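Hetex replacement finger pads, PG series
Spares > Grippers > Pads and liners
Part no. PG-282. Sold in sets of 2 (one left, one right).

Please read the safety notice below before ordering or fitting.

Product information
Soft dark pads for the inner face of the Hetex PG parallel finger, used on hand-held and arm-mounted grippers. They are meant for light, round goods that crush or slip easily: paper cups, sleeves of cups, cartons and tubs. The pads are glued, with no screws, and fit the standard finger without drilling.

Safety notice, 30 January 2018
We have had reports from two customers, Pladadell and Zerouali, of pads coming away at the lower edge. On both sites the glue let go first and the pad then began to tear. At Zerouali a strip of pad caught under a cup rim and the cup was thrown when the fingers opened. It was full of hot water at the time. The operator was not hurt, but her sleeve was soaked.

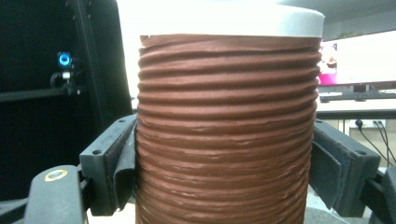
Ribbed goods are the harder case. The ridges pull at the pad each time the load is lowered, and a flap can form on one finger while the other still looks sound. Check both.

Stop using the gripper if:
- any part of the pad hangs below the finger
- the pad can be lifted with a fingernail
- the cup or sleeve turns in the grip when it is raised
- loose fibres are found on or near the goods

Do not trim a loose pad and carry on. Trimming leaves a smaller contact area, and the usual response is to raise the closing force, which crushes the cup. Fit a new set.

Until the pads have been changed, do not handle hot or filled cups and keep hands clear of the fingers while they open.

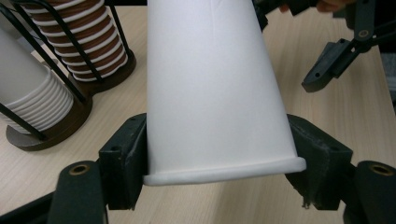
Paper cup held above the rim. Frayed material at the lower inner edge of the right finger.

Fitting
Switch off and disconnect the gripper. Peel off the old pad and clean the finger with the wipe supplied. Press the new pad on firmly for 60 seconds, starting at the top. Leave overnight before use. Always change both pads together.

Batches affected
Sets in the grey Rerkus bag with no batch label. Sets with a printed label use the new glue and are not affected. Unlabelled sets will be exchanged free of charge, used or unused.

Contact
Exchanges: Meriem El Khatib, spares desk
Fault reports: Reda Metwally, product safety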